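July, afternoon session

Picking the wrist camera policy back up after the calibration break. Two changes since the last entry: the input is now wrist view only (side camera dropped from training and from eval), and the close command is gated on a short run of agreeing predictions instead of a single step. Everything else is as in the Mansilla config, same learning rate, same crop.

Reason for dropping the side camera: with both views in, the policy leaned on the side view for the whole approach and hardly used the wrist view until the last few centimeters. When we blanked the side view at test time it stalled above the cloth. Blanking the wrist view did much less damage than it should have. We want a policy that works on the Drellano bench, where there is no good place to mount a side camera.

Setup: blue cube as target, white cloth background, one metal distractor left on the cloth. Start pose jittered each time. Cube rotation set by hand, no attempt to make it even.

Ran 26 trials with the old gate and 26 with the new one, alternating so that drift in the room light would hit both the same. Old gate: 10 early closes, where the fingers shut before the cube was between them. New gate: 4. The cost is time. The new gate adds some 2 seconds per grasp, mostly spent hovering while the predictions settle.

Of the early closes that are left, most came with the cube turned well off square to the fingers. My guess is that the visible face gets wider in the view as it turns and the policy reads that as being closer. Haven't tested this. A quick check would be to run the same start pose at a few fixed rotations and log the predicted distance alone, gripper disabled.

Logging problem: the Witilex logger stamps the command when it is queued, so the close time in the log is earlier than the real one. Fixed in the parser, not in the logger. Anyone using the older Sarnosham logs needs to rerun the parser before comparing times.

To do:

- fixed rotation check, as above
- try the gate with a shorter run and see if the early closes come back
- put the distractor on the other side for half the trials
- copy the parser fix to the shared folder

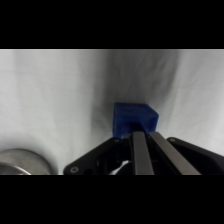 Does the new gate need the policy to be retrained?

The gate sits after the policy output and only decides when the close command is sent, so the same checkpoint was used for both sets of trials.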